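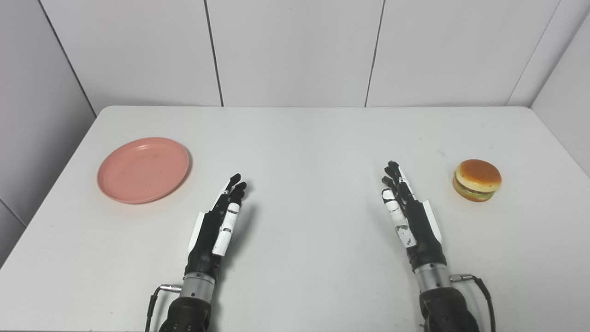 *Fig. 1. Start position for the plate task: plate on the left, toy burger on the right, both hands clear of everything.*

# House rules for a two-handed robot: what we wrote, what we broke, what we kept

Okay, so my part of the group project was the rules. Selvaraj and Moushumi got the fun stuff (control and grasping), and I got a blank document called "safe practice" and a deadline in April. I was a little grumpy about it at first! By the end I'd gotten weirdly attached to it, so this section is longer than it was supposed to be.

## Where I started

I went looking for a standard I could just copy. There are proper industrial ones for robot arms and shared workspaces, and I read as much as I could get through the library, but most of it assumes a factory cell with a fence and a trained operator. We're students with one white table. So I took the general ideas (know your stop, know your reach, write down changes) and tried to turn them into stuff a tired person would still follow at 9 p.m.

My first draft had 26 rules. Habibur read it and asked which ones I'd personally followed that morning. Ouch. We cut it to 6.

## The six rules

1. Say "moving" out loud before you enable the hands, and wait for an answer from everyone in the room.
2. One person has the stop button and does nothing else. No typing, no snacks.
3. Every run starts from the start position in Fig. 1. Neither hand touches the plate or the burger, and the middle of the table stays open.
4. Only the objects for that task go on the table. Phones, pens and coffee go on the shelf by the door.
5. Check the cable at each wrist before the first run and again after any break. It needs enough slack for the full turn.
6. If anything surprises you, stop first and talk second, then put it in the log.

## How it went

We ran the plate task 122 times with the rules taped up next to the monitor. Rule 3 was the one people argued about. Moushumi felt that resetting everything ate up her afternoon, and she had a point, it's slow! But when we skipped it for a while in February, we got a batch of logs we couldn't compare with anything, and we had to throw them out.

Rule 5 came out of my own mistake. I'd restarted after lunch without looking, and one of the cables had worked its way partly out of its connector. The hand just sat there and I spent ages blaming Selvaraj's code (sorry, Selvaraj).

Rule 1 sounds silly and everybody felt dumb doing it for the first couple of sessions. Then Constanza Farías from the Navaratnam group dropped by to borrow a screwdriver, heard "moving," and stepped back from the table without anyone having to explain. I was so pleased.

We logged 2 surprise stops in total. Both were bad target positions, and both times the person on the button caught it before either hand reached an object.

## What I'd change

Rule 2 needs a time limit. Holding the button gets boring fast and I know my attention drifted, so I'd swap people every twenty minutes or so. I'd also split the log into "surprises" and "setup changes," because right now they're mixed together and Habibur had to go through the whole thing with a highlighter.

The rules sheet and the log template are in the shared folder under Avine, next to Moushumi's grasp notes.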